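**Surgical Robotics Practicum, Meredith Lab — Handout 2: Suturing on the practice pad**

Welcome back, everyone, and thank you for leaving the benches so tidy last time. We're moving on from pegs and rings to thread, and I'll warn you kindly that thread has a mind of its own. Please read this before you come in, even if you've used the Otari trainer before.

**Before you start**

Log in at the console, load the Raltis settings file for your pair, and let both arms finish homing before you touch the handles. The motion scaling should stay where I left it. I know it feels slow! Everyone wants it faster in the first session, and by June most of you will be asking me to slow it down.

**The task**

You'll be closing a short cut in a synthetic tissue pad, with a grasper in one hand and a needle driver in the other. Bring the thread across the cut, take up the slack, and stop for a moment before you begin your loop. I'd much rather see one careful stitch than a whole row of hurried ones.

A few things I find myself saying every year:

- Keep both tips in view. If you lose one, stop and find it before moving the other.
- Open the grasper before you get close to the pad — prying it open against the surface tears the material.
- Pull thread along the line of the cut or straight across it, and go gently. The arms give you no feel for force, so your eyes have to do that work.
- Know which strand you're holding. Two strands that meet in a V look very much alike when you're tired.

**What to hand in**

Each pair gets 15 minutes at the console per turn. Save your run to the Merkora folder and write me a page on where the thread surprised you and what you'd change in your approach. Sketches are very welcome, and so are complaints, within reason.

If you're stuck, come by room 312 and we'll go through your recording together.

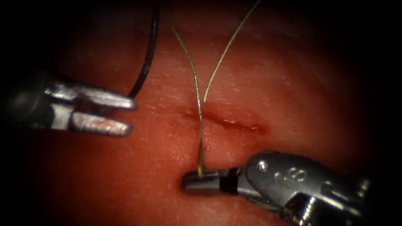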